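The Border That Runs Through Dodby

Wednesday, September 5, 2018

The treaty between Culholm and Zellik is 33 articles long, and most of the people who live under it have read only one. Article 20 sets the line along the old canal, and the canal goes straight through the town of Dodby.

For years the line was a formality. Families on the Zellik side sent their children to school across the bridge, and the bakery took both currencies. Then the two governments fell out over customs duties, and in December Culholm began checking papers at the crossing. 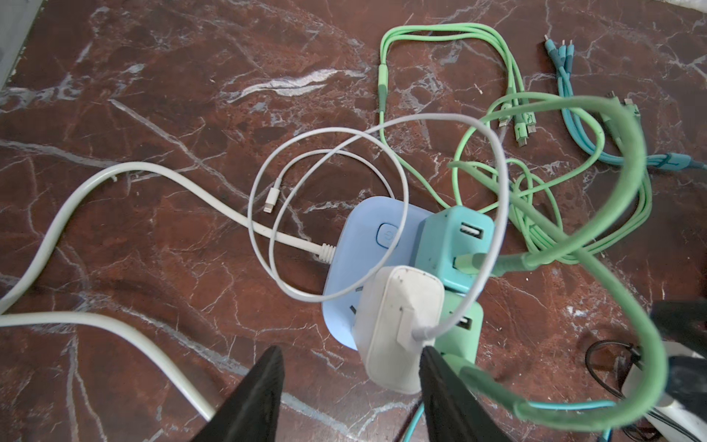 Both sides agreed this spring to take the matter to arbitration at Cabrera. The panel has 3 members, one named by each government and a chair acceptable to both. Its ruling will be advisory. Neither capital has promised to follow it, though Zellik has said it will "give the opinion full weight."

Culholm's case rests on the text. Zellik argues that nearly 100 years of open passage created a right of its own, whatever the treaty says. Lawyers who follow the dispute expect the panel to avoid the larger question and rule only on the checks.

That would leave the line where it is. In Dodby, the morning queue at the bridge now starts before seven, and the school has moved its first class back by half an hour.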